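Demoris Joint Sand for Patio Pavers, 20 kg bag

Sold by Liapis Yard Supply, Henville

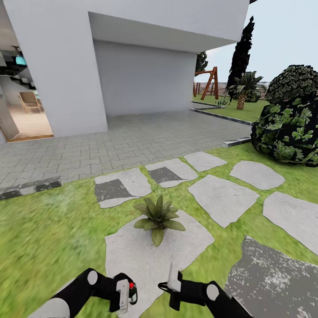
We stock three joint sands and this is the one we argue about least. It goes in the gaps between concrete pavers, it gets misted with water, and it firms up as it dries. The bag says it will "end weeds for good." It won't. Seeds blow in from above and sprout in whatever dust has settled on top of the joint, and no sand on earth can do much about that. What a firm joint will do is make the seedlings easy to pull, and keep ants from hauling your bedding layer up into little piles.

If your joints are holding up fine with plain dry sand, keep using plain dry sand. It costs a quarter as much and you can get it anywhere.

What it's for
Concrete pavers with a joint between 1/16 inch and 1/2 inch wide. Patios, walks, and driveways that see ordinary cars. Interlocking shapes (zigzag, dog-bone, and the like) use more sand than you'd guess, as there's more edge per square foot than on a plain rectangle. The coverage chart on the bag was plainly worked out on big square slabs. Buy one more bag than it tells you. We take back unopened, dry bags.

What it's not for
Pool surrounds that stay wet. Natural stone with wide, ragged gaps. Pavers laid over a solid concrete slab with no drainage, where water sits under the joint and turns the whole thing to paste. It also won't fix pavers that rock or have sunk. That is a base problem, and you'll be lifting pavers whatever you pour between them.

About the haze
Most of the complaints we get are about a white film left on the paver faces. The maker calls this "rare." We'd call it common on dark and textured pavers and uncommon on smooth gray ones. It comes from dust that wasn't cleared off before the water went on. Sweep, then sweep again with a soft broom, then use a leaf blower on low held nearly flat. If you still get haze, warm water and a stiff brush within the first day will usually shift it. The Gostero haze remover sold to go with this sand does work, but so does the brush, and the brush is cheaper.

How to put it down
Wait for pavers that are fully dry, joints included. Morning dew is enough to spoil things, so start after 10 a.m.
Clear old sand out to a depth of at least 1 inch.
Pour, sweep in, tamp or run a plate compactor with a pad, and sweep in more.
Leave the sand 1/8 inch below the top edge of the paver.
Clear the dust as above.
Mist in short passes. Stop when water starts to stand on the joint.
Keep off it for 21 hours, and keep cars off for three days.

The label says it is safe from rain after one hour. We've had customers lose a whole afternoon's work on the strength of that line. Wait for a dry day with a dry night behind it.

Details
Item number: 456
Weight: 20 kg (44 lb)
Colors: gray, tan, charcoal. The charcoal fades to a medium gray by its second summer — the gray just stays gray.
Lowest working temperature: 40°F
Shelf life: 8 months in an unopened bag, kept off the floor. A bag with a pinhole can set hard in a damp garage well before then.

How long it lasts
The maker says up to 15 years. "Up to" is doing a lot of work there. On a walk with decent slope, plan on a touch-up every three or four years. Under a downspout, plan on one every spring, or move the downspout.

Pickup and delivery
Pick up at the Henville yard, side gate. Delivery is by the full pallet only. We don't hold this item through the winter, so the last bags usually go in November and new stock comes in March.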